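How to prepare a break area for automatic bottle collection

Last updated 3rd July

This guide is for shift leaders and office managers who will get a collecting arm in their building. I wrote it after we put one to work in our lobby and two break areas at Pennington. The supplier manual from Cemoteck explains the machine well. It explains less about the people who work next to it, so I try to fill this part.

What you need before you start

A list of the places where people leave empty bottles. One person from cleaning who knows the building. One person who can change the settings in the Lutska software. Permission to move small furniture. Half a day without visitors, if it is possible.

Step 1. Walk the route with the cleaning staff

Do this before any machine comes through the door. In our case I walked with Harriet Achterberg, who has cleaned this building for 12 years. In the first hour she corrected my plan four times. I had marked the kitchen as the main place, but people drink in the seating corners and leave the bottles there, on ledges and beside cushions.

Write down for every place: how high the surface is, what material it is, and what time of the day it gets full. You will enter these three things later in the software, under Stations.

Step 2. Decide what the arm takes and what stays with people

Be strict here. Our arm takes plastic drink bottles only. Glass, cups, food boxes and anything with a name written on it stay with the cleaning staff. Print the list and hang it in the staff room, so your colleagues do not have to guess if a thing is now their job or not.

Please have this talk early. We announced the machine in January by email, and in the email we wrote only about "saved hours". Two people understood that they would lose their shift. No shift was cut, but the worry stayed for weeks, and I think it was our mistake. Say in the first message which hours change, who gets them, and what this person will do in the new time.

Step 3. Set the gripping for clear bottles

Clear plastic is the difficult case. The camera sees through one bottle to the next one, and on a shiny stone surface it also has the veins of the stone and the reflections to deal with. Bottles that lie across each other are harder than bottles in a row. 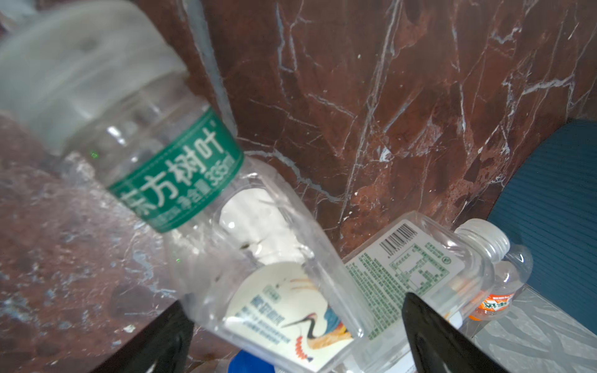 In the software open Station, then Grip, and change these values:

Grip force: start at 12 and go up in steps of one. An empty bottle bends quickly, and a bent bottle slips.

Closing time: 700 milliseconds. The factory value is faster, but it pushed thin bottles away from the fingers.

Wait before second try: 2000 milliseconds. With this pause a rolling bottle can come to rest.

Labels: switch on "use label as target". A printed label gives the camera something solid to find, much better than the clear part above it.

Save the values with the name of the station, for example "Lobby east". Do not save them as default. Ansel Haddad from our technical team did this once and all stations behaved like the lobby for a full morning.

Step 4. Make the first runs together

Put a mixed group of empty bottles on the surface, lying down, in different directions. Let the cleaning staff place them, because they know how it looks after a lunch break. Run the arm at low speed and have one person stand at the stop button.

After each run, ask the people and not only the log. The log says "picked" or "not picked". Harriet noticed that the arm was dragging its fingers over the edge of a cushion on the way back, and there was nothing about this in the log. We raised the return path by a hand's width and it was solved.

Step 5. Write down the new work

There is new work, also when the brochure does not mention it. With us it is this:

Emptying the collection bin before it is full.
Wiping the camera glass and the fingers at the end of the shift — sweet tea is sticky and dust goes on it at once.
Taking the bottles that the arm has left.
Confirming messages on the tablet.

Give each task to a person, with paid time for it. In the first month we gave the tablet to "everybody", and 448 messages were waiting when I finally opened it. Now the early shift has it, with 12 minutes planned at the start.

Step 6. Agree who may stop it

Everybody may stop it. Put this in writing and say it also aloud. New colleagues are often afraid to press a red button on an expensive machine, so let each of them press it one time during the training, and show them how to start again: turn the button to the right, wait for the white light, press Continue.

Common problems

The arm stops above a bottle and does nothing. Usually it sees two bottles as one. Move them apart by hand and press Continue.

The bottle is lifted and falls. Check the cap side. If the fingers close on the neck, lower the grip point by two steps.

The arm comes when people are sitting there. Change the quiet times under Station, Calendar. We chose to have no run during lunch, and complaints went down very much.

Our sister office at Vodbridge starts with the same setup next, in a building with carpet and low tables. When they have their values I will add them under Step 3.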